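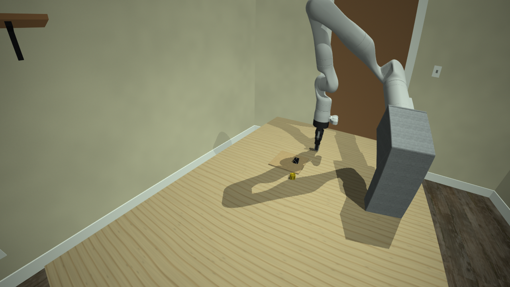

A month of renting an arm I can't touch

I have wanted a robot arm for years and have never had anywhere to put one. Madus, from Brultdale, gets round this by not sending you one. For 20 pounds a month you get a simulated arm on a simulated table, in a simulated room with a much nicer floor than mine, and you write the code that moves it. The one job in the starter pack is dice: pick them up, put them down somewhere else, try not to feel silly about how long it takes you.

Setting up took me 2 evenings. The installer wanted a newer graphics driver, the newer driver wanted a restart, and the restart wanted to tell me about its exciting new features. After that it was fine. The manual is short and was clearly written by someone who already knew how it worked.

The room views are pleasant to look at and very little help when you want to line up the fingers. For that you switch to the close view, down at the gripper, and learn to live with the tilt. It follows the hand, so the walls lean about like a pub on a ferry. I spent my whole first evening in there feeling slightly ill. 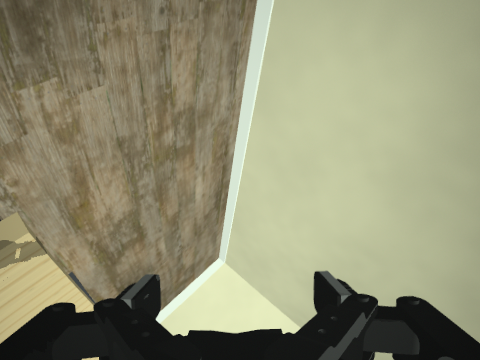 Mokgethi
Writer, tester and bill payer

Now the grumbles. A die is small, and Madus is strict about it. Come down slightly off centre and the thing skids away across the wood, which I'm told is very realistic and which I could have had for nothing on my own kitchen table. My first script managed 8 good grasps out of 50. The one I have now does better, mostly because I stopped being clever and made the arm slow down before it closes.

I do like the lighting. Shadows fall where you'd expect, the arm throws a big one right across the table, and if your code finds dice by colour you will soon discover what that does to your nice tidy thresholds. I tried the Hokari trial back to back with this, and everything there is lit like a dentist's. Easier, yes, but I learned less.

Saving is poor. You can keep a layout or a script, but they live in separate menus and neither remembers the other, so I've been writing file names on the back of an envelope.
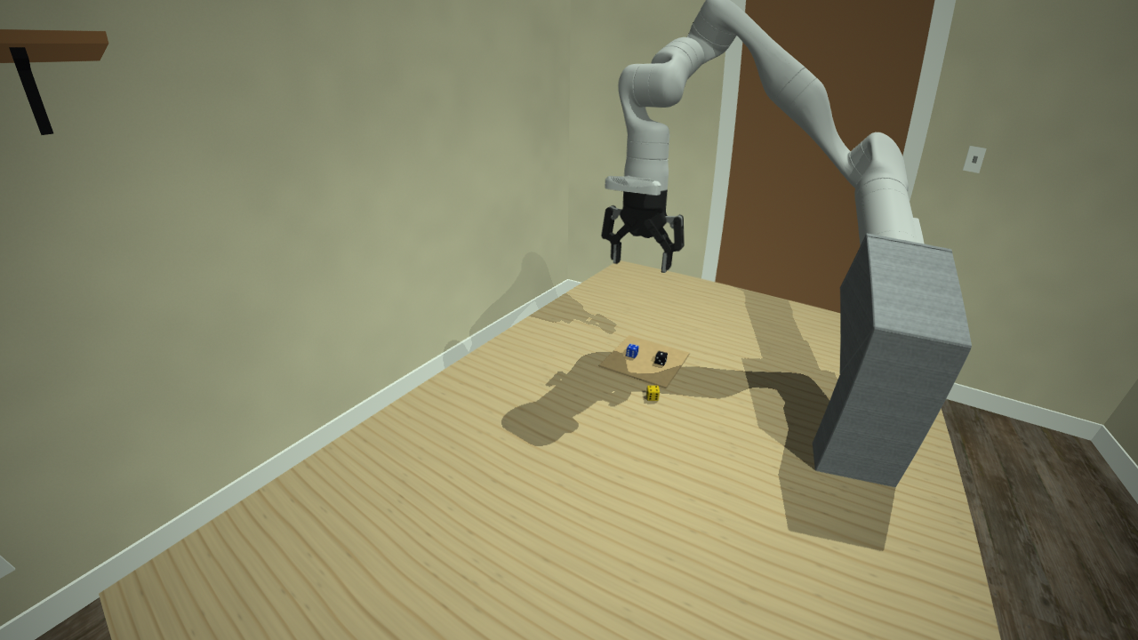 One reader, halfway through the same trial month, wrote to say I was being soft on it: the reset button puts the arm back but leaves the dice wherever they ended up, and at that price it ought to tidy up after itself. Fair. There is a full reset, two menus down, under a heading called Housekeeping. I found it in week three.

I've paid for May as well.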